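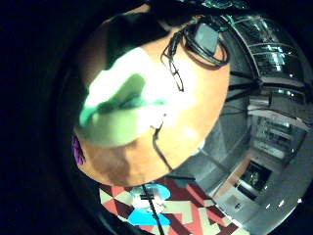 ### 5.3 Failures during hand-held collection

The policy results in Section 4 use only the episodes that passed the automatic check. This section covers the ones that did not. We recorded 2,885 episodes with the hand-held gripper, and the check rejected 455 of them. Most of the loss came from a single fault that we found late.

**Tracking loss.** The pose of the gripper is estimated from its wrist camera and inertial unit. When something large and close fills most of the view, few fixed points in the room remain to track. The estimator then follows points on the near object as if they belonged to the room. Figure 6 shows such a view: the operator's head takes up most of the circle, with a wide patch of glare across it, and the ceiling lights, shelving and patterned rug are left to the margins. Glare makes matters worse in two ways. It leaves no texture to match, and it pulls the automatic exposure down, so the rest of the room darkens for several images afterward.

We had expected the estimator to report low confidence in these cases. It often did not. On replay, the recorded path jumped sideways and then continued smoothly from the wrong place, with the confidence value still above our threshold. Iolanda Pacheco found the jumps by plotting gripper height against time for one session and noticing that the tool ended below the floor.

**Effect on the robot.** Before the check was added, 4 of the faulty episodes went into a training set. The policy trained on that set was run on the Granus arm at reduced speed. During the third trial the arm left the table area and moved quickly up and to the left until the force limit stopped it. The gripper fingers struck the camera post and one fingertip cracked. The operator was outside the marked zone and was not hurt. We stopped all trials that day and kept the arm powered down until the log had been read.

The cause was simple once the log was open. The commanded positions matched one of the jumps closely. Our controller limited force and joint speed but had no limit on how far a commanded pose could be from the current one — a gap we should have closed before running any learned policy.

**Changes.** We made three changes. Any episode with a step larger than the operator could plausibly make is now rejected, whatever the confidence value says. The controller refuses a target outside a fixed box above the table and holds position until it is reset by hand. Operators are also asked to keep the tool at arm's length when they start and end an episode, as most of the jumps fell within the first or last 700 images of a recording.

Vasilică Ene repeated the collection protocol with these changes in May. Tracking jumps still occurred, mainly when the tool was turned toward the operator between tasks, but none got past the check.

**Figure 6.** Wrist-camera view with the operator's head close to the lens. Glare covers part of the head, and cables run down past the chin and over the rug.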